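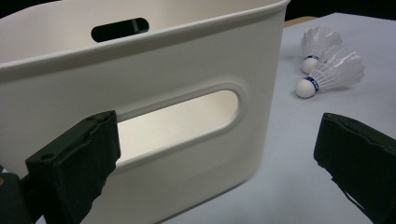 **Skendeck Triennial, who's been? worth the drive?**

**marlpit**
Mar 1, 2019

Thinking of going up with my sister. Never been to this one, only the old version when it was still in the college gallery. Heard the Lindiwe Nkuna room is great and the rest is hit or miss. Also heard the second venue is a pain to get to. Any of that true? Can do one full day, not more.

---

**gesso_gus**

Went opening weekend. Nkuna room is the real thing. Go there first, before the school groups. Long dyed cloths hung really low so you have to kind of duck and turn sideways, and theres a sound piece under it you only get if you stand still. Stayed an hour easy.

Rest of main building is fine. Paintings upstairs, skip the cafe.

---

**tollhouse**

Skip the second venue. Two venues, one shuttle, and the shuttle leaves whenever the driver feels like it. We waited forever in the wind for a room of Benito Ortuño drawings that could of fit in the lobby. Good drawings! Small ones. Didn't need their own building.

---

**Ferrule**

> Didn't need their own building

Disagree hard. The Robles building is half the reason those work. Old net loft, north light, nothing else on the walls. Put them in the lobby next to the ticket desk and you'd walk right past. I did the walk along the water instead of the shuttle, nice walk, flat all the way.

Also there's the Amândio Coelho film in the back which everyone seems to miss. Door on the left past the stairs. It's long but you can come in anywhere.

---

**tollhouse**

Flat if your knees are good. My mother's aren't. They could have put that on the website.

And the film was not running when we were there. Sign on the door said back shortly. Was not back shortly.

---

**Ferrule**

ok fair on the knees. Film was running both times I went. Ask at the desk

---

**dry_plate**

Can I be the grump. What is the theme even supposed to be. "Tending the Line." I read the wall text, I read the booklet, I read the interview with the curator (Faustine Tessier, who I usually like a lot) and I still could not tell you why the Figueroa ceramics are in it. Shoreline? Family line? Fishing line? All three I guess. If everything counts then you just have a group show with a nice title.

---

**gesso_gus**

Most of them are group shows with a nice title tbh. I don't go for the theme

---

**kiln_Wash**

Bonifacio Figueroa's dad worked the boats there, it's in the label. The glaze is made with ash from the old boat yard. Thats about as on theme as you can get?? Did you read the small label or just the big panel

---

**dry_plate**

Big panel. The small labels are at shin height and in gray on gray. I'm not getting on the floor for it.

But ok, did not know that about the ash. That changes it some. Still think a visitor should get that without a scavenger hunt.

---

**kiln_Wash**

Agree on the gray on gray. Wrote to them about it in December when the previews went up, got a very polite nothing back.

---

**marlpit**

This is super helpful thank you. So Nkuna first, then walk to Robles, ask about the film. What about the catalog? Saw it on the site and couldn't tell if it's just the booklet w/ a hard cover

---

**Ferrule**

Not the booklet. Proper essays, and the Tessier one is clearer than anything on the walls (dry_plate take note). Print run of 1000, Wevgate did the printing, and the color is good except the Nkuna pages came out too dark. They're numbered by hand on the last page. Desk copies were getting low when I went.

---

**tollhouse**

Overpriced imo. Get the poster.

---

**gesso_gus**

The poster is ugly, sorry. Whoever picked that orange

---

**tollhouse**

I like the orange!!

---

**marlpit**

ha. ok will look at both. Last thing, parking? My sister won't do the train

---

**kiln_Wash**

Lot behind the main building fills early. Street parking up the hill past the church is free, just read the signs, one side is permit only and they do ticket. Bring layers for the Robles side, no heat in there at all.

---

**dry_plate**

And a flashlight for the labels

---

**marlpit**

Got it. Will report back after, esp on the film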